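Changes to the Rolbridge reuse shop and sorting room

Reading time: 3 minutes

The reuse shop at Rolbridge closes for a fortnight at the end of this month while the floor is relaid and the sorting room is moved to the back of the building. The last day for dropping things off is 17 January 2020. After that, please keep your bags at home until we reopen. We can't take them at the side door, and anything left outside overnight has to go to the tip, which costs us money.

Last year the shop passed on 3,766 items. Most were kitchen things, toys and small tools. Books did less well than before and we now have more than we can shelve, so from the reopening we will take no more than one carrier bag of books per visit. Paperbacks with loose pages or damp covers should go in your paper recycling at home.

The bigger change is in how we sort. Up to now everything has come in through one hatch and been piled on the long bench, and whoever was on shift dealt with it in whatever order it arrived. Small parts went missing this way. We had board games on the shelf with no dice, and a food mixer that waited from June until nearly Christmas for its whisk, which was in a box of curtain hooks.

From now on each drop-off will be kept together until it has been checked. Loose bits that belong to something bigger will be put in a tub with a label and will stay with the main item until it is priced. If we can't match a part within 28 days it goes to the spares drawer, where you are welcome to look through for whatever you need. Spares are free, though there is a donations tin on the counter.

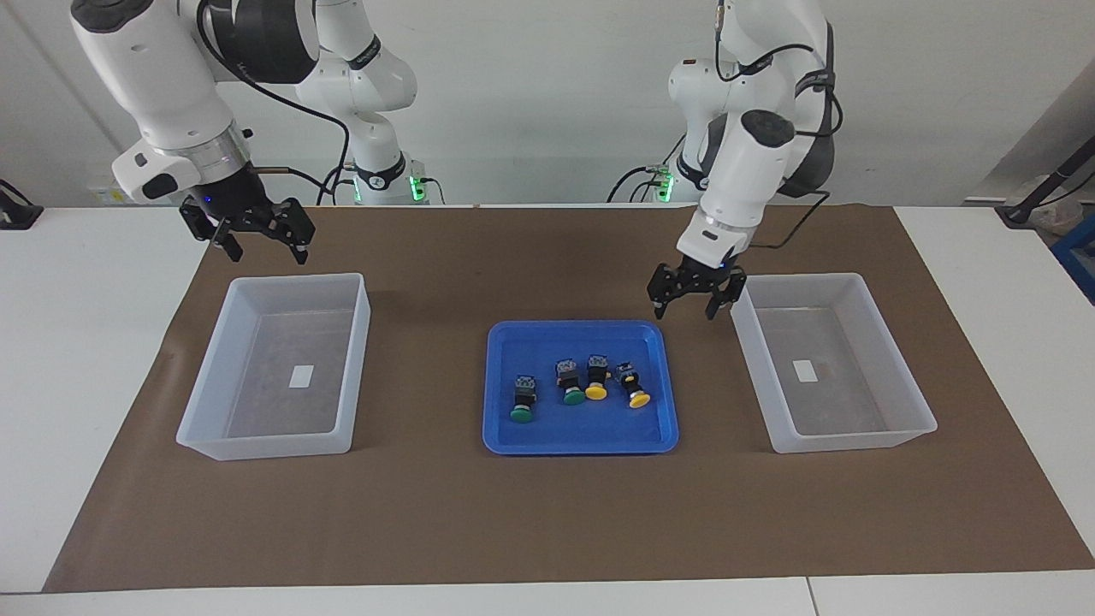
You can help by doing a little of this before you come. Put screws and fittings in an envelope and tape it to the furniture they came from. Tie pairs of shoes together by the laces. If a toy needs batteries, take the old ones out, and tell us if it was working when you last used it. Jigsaws are fine with a piece missing as long as you write it on the lid — plenty of people buy them anyway.

Electrical items still go to Nundico for safety testing before we can sell them. Their van now collects from us every 2 weeks, so a kettle or lamp may take longer to reach the shelf than it used to. We still can't accept fridges, gas heaters or anything with a cut flex. Kravets, on the trading estate, will take scrap metal and old bicycle frames, and it is best to ring them first.

Paint is a separate matter. The Bratisum paint scheme will go on using our yard, and the yard stays open during the works. Tins should be at least a third full with the lid firmly on. Please don't pour leftovers together, even if the colours look the same.

Parking will be tight when we reopen, as we are losing four spaces to the new ramp. You can stop in the loading bay for up to 15 minutes to unload. Opening hours and prices stay as they are, and shop vouchers bought before the closure can be used afterwards in the usual way.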